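Morkness cell notebook
Shelf restocking arm, unit 2
May 24, 2018
Entry by Iresha Jayawardena

Picked up from Arvid's note about the suction gripper dropping pouches. Vacuum log shows the pump coming up to 80 per cent of setpoint on flat cartons and well short of that on anything pillow-shaped. Fault code 413 each time, part seal at the cup. Swapped both bellows cups for the softer Eklund ones and cleaned the inline filter, which was grey right through. Old cups are in the tray marked SCRAP, please leave them there until Sixten has had a look at the lips.

Leak check with the new cups: fine on cartons, fine on biscuit packs, still marginal on stand-up pouches when the cup lands on the printed panel above the fill. The film wrinkles under the cup and the seal goes. Moved the pick point down toward the fill for the Tikha Mitha Mix and taught the place pose again at the middle shelf, pouch upright with the logo to the front and clear of the Aloo Sev on the shelf below. 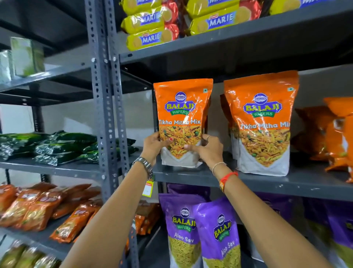 Frøydis Engebretsen: I wouldn't move the pick point that low on every pouch. Fill settles differently from bag to bag and you'll be chasing the centre of mass all week. Can you keep the old point as a fallback in the recipe?

Fair. Both points are now in the recipe, low one first, old one on retry. Retry count is set to one so it doesn't sit there hammering the same bag.

Wrist camera next. Exposure had drifted and the classifier was mixing up the orange bags. Wiped the lens, reset white balance off the grey card, and locked exposure at 2,000 microseconds. It was on auto, probably left that way since the December shutdown. The glossy film still gives a hot spot when the light bar is at full, so I turned the bar down a notch and angled it toward the floor. Ran the reference views again with the orange bag in among the purple ones, as the colour edge gives the segmentation something to hang on to.

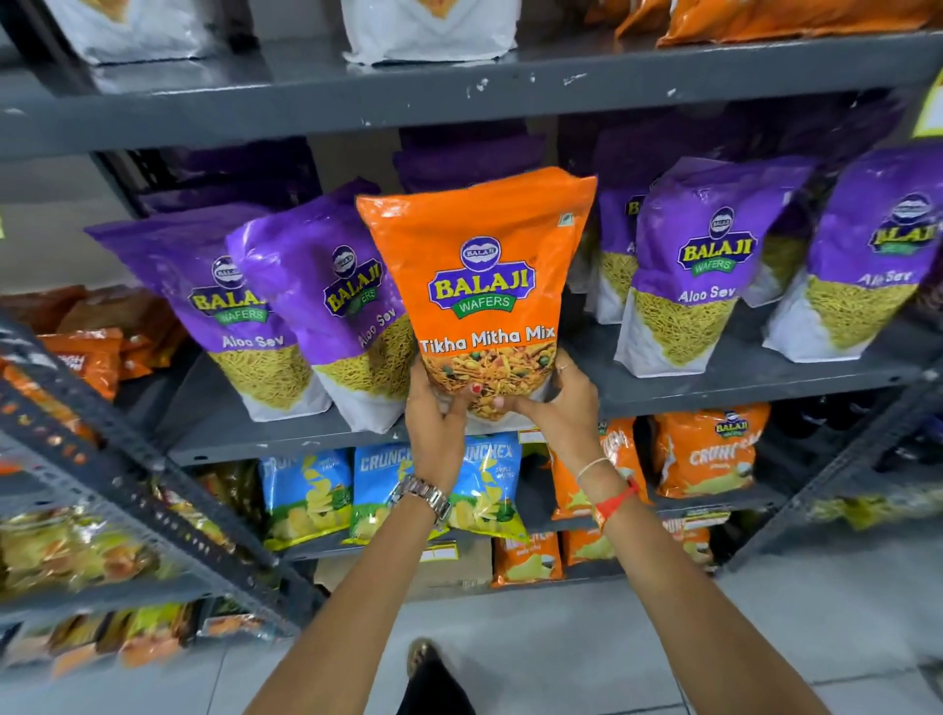 Saved the set under the Stultby folder with the old one kept alongside. Classifier threshold is unchanged for now. I'd like a full shift of logs before touching it.

Mechanical checks while the guard was open:

Joint 4 cable sleeve is rubbing on the bracket again. Wrapped it and moved the tie back. It needs a proper clip, Sixten is ordering.
Base bolts torqued, none had moved.
Womau linear rail wiped down and greased. The wiper on the wall side is starting to split.
Cycle counter on the rail reset to zero. Next grease at 1,000 cycles.
Door interlock tested from both sides, arm stopped both times.

Shelf datum came last. The middle board sits a touch lower at the front than the model says, enough that the arm was letting go of pouches slightly high and they tipped on release. Touched off at both ends of the board with the probe and put the new plane into the shelf frame. Place height is now taken from the front edge of the board, and the approach comes in square to that edge. The paint is chipped along the edge of the board above, so don't use that one as a visual reference, the edge finder picks up the white spots. Checked the facing gap for the Aloo Sev while I was in there. The fingers on the side guide need a bit more room than we'd allowed between neighbours, so the gap in the planogram file has gone up to suit.
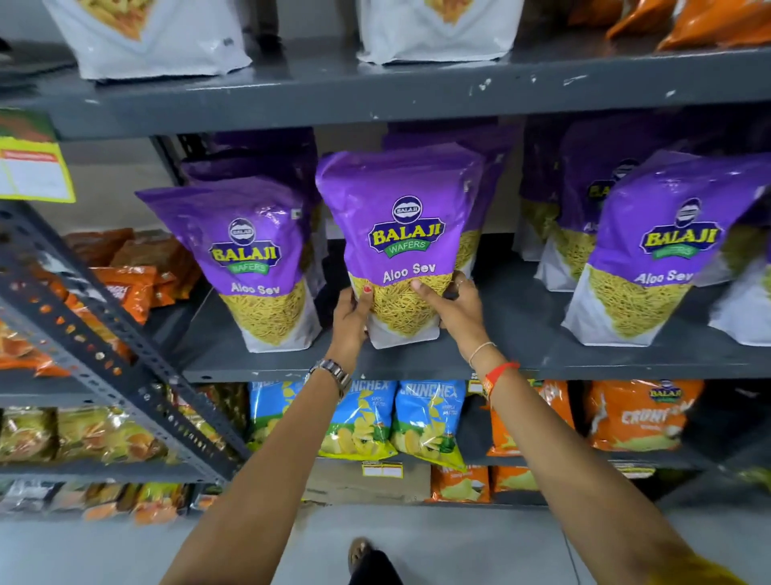 Left for next shift

Gudrun to run the slow cycle with the guard closed, pouches only, and write down any 413s with the product name beside them.
Replace the rail wiper if the spare turns up. I couldn't find it in the Womau drawer.
Arvid, the probe is back in its case but the battery is low.
Arm is parked at home, air off, key in the cabinet.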